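Swapping tea towels by post

January 12, 2025

Happy new year, all! I promised in November that I'd report back on the tea towel swap, and I've finally got the kettle on and my feet up, so let's get to it. We had 30 people sign up, which is a good deal more than last time, and parcels went as far as Perach and (hurrah!) all the way out to Fukdale, where the post is famously slow.

The rules were the same as ever. One cloth, clean and ironed, wrapped in paper, with a note saying where you got it. Mine came from Kudurik and has a recipe for plum dumplings printed on it, which I've now made four times. Too much cinnamon the first go, but that was me and not the towel.

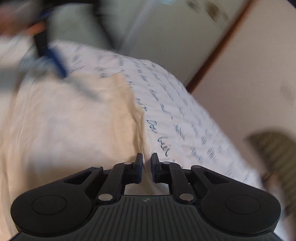
One reader wrote in to say that ironing is a waste of effort when the thing is going to be folded up and sat on by a postbag for a week, and could we please drop it from the rules? I do see the point. I've put it to a vote, so tick yes or no on the slip when you renew.

A few parcels are still on their way – up to 11, by my list – so don't fret if yours hasn't turned up. Nic Giolla, the lovely little shop that gave us the spare cloths, has four left over, and I'll send those to anyone still waiting at the end of the month. Drop me a line with your address, and do write it clearly, my eyes aren't what they were!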